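Grernton Work Area Kit for Mobile Arms
Counter and Kitchen Edition

Product overview | Contents | Requirements | Use | Limits | Ordering

The Grernton Work Area Kit is a set of printed rules, placement templates and record forms for sites that run a mobile robot arm at counter height. It covers hotel suites, serviced apartments, break rooms and test kitchens. The kit is meant for the person who writes the site procedure and for the operators who have to follow it. It does not replace the risk assessment required by your local regulations or the manual supplied with the arm.

The current issue is the second. It merges the former Tomau counter sheet and the Hauser cable sheet into one document, and the wording of the two has been made consistent. Sites holding the older sheets may keep using them until their next scheduled review.

Contents of the kit

Rule book, 176 pages, spiral bound, wipe-clean cover
Placement templates for trays and cups, 8 sheets
Cable route labels, 14 per roll, one roll
Shift record forms, one pad
Wall card with stop procedure, two copies

Scope

The rules apply to a single arm on a mobile base, working over a fixed counter, with a gripper handling items of household size. They assume one trained operator within reach of the stop control at all times. Work with knives, open flame, glass under pressure or liquids above serving temperature is outside the scope. So is any task in which the arm hands an object directly to a person.

The rule book separates three zones. The task zone is the part of the counter where the gripper may touch objects. The reach zone is everything the arm can sweep, including the space above and behind the task zone. The approach zone is the floor the base needs for parking and leaving. Each zone has its own checks and its own line on the shift record.

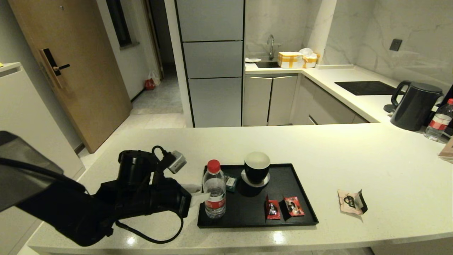 Section 4 of the rule book deals with the task zone. The zone is defined by a tray or mat that contrasts with the counter, and every object in the task list has a place inside that outline before the arm is enabled. A black tray on a white counter meets the contrast rule. Bottles stand upright with the cap on, and a cup is set on its saucer. Packets small enough to slide under a gripper finger are listed by name on the task sheet. Packaging is treated as waste once opened: a torn wrapper lying on the counter beside the tray is recorded as a stray item under 4.6 and removed with the arm stopped. Tissue is a controlled item under 4.7. Where it is held between the jaws, the task sheet must name it, and the sheet must say where it will be released.

Section 5 covers cables. External cables on the arm must have enough slack for full joint travel and no more. A loop that rests on the counter is allowed only outside the task zone, and its route is marked with one of the supplied labels. Cables are checked at the start of the shift and after any change of tool. A cable with a nick, a flattened section or a loose connector takes the arm out of service until it has been replaced.

Section 6 covers fixed equipment in the reach zone. Cooktops must be switched off at the control panel and locked where a lock is fitted. Kettles are emptied or moved out of reach. Faucets are closed. Wall sockets in the reach zone are either covered or listed as a hazard on the shift record. Boxes and bags stored on a counter within reach are moved before work starts, even if the task does not go near them.

Section 7 covers doors and floors. A door that opens into the approach zone is kept shut while the arm is enabled, or a second person is posted at it. The floor must be dry and clear of loose objects. Wheel stops are set before the arm is raised.

Stop procedure

1. Press the stop control. Do not use the software pause.
2. Wait until all joints have come to rest.
3. Support any held object by hand before opening the gripper.
4. Clear the task zone and enter the event on the shift record.
5. Restart from the home position only.

Records

Shift record forms are kept for the period set by the site. The form has a field for stray items, a field for cable condition and a field for stops. Leave no field blank; write "none" where there is nothing to report. Additional pads are sold separately.

Compatibility

The templates fit the Huvilell counter tray and any flat tray up to 578 mm long. For longer trays, join two sheets along the printed edge. The labels stick to sealed stone, laminate and steel. They are not suitable for oiled wood.

Ordering

Order by kit name and language. The rule book can be ordered alone. Review copies for training providers are sent on request and must be returned within the loan period stated on the delivery note.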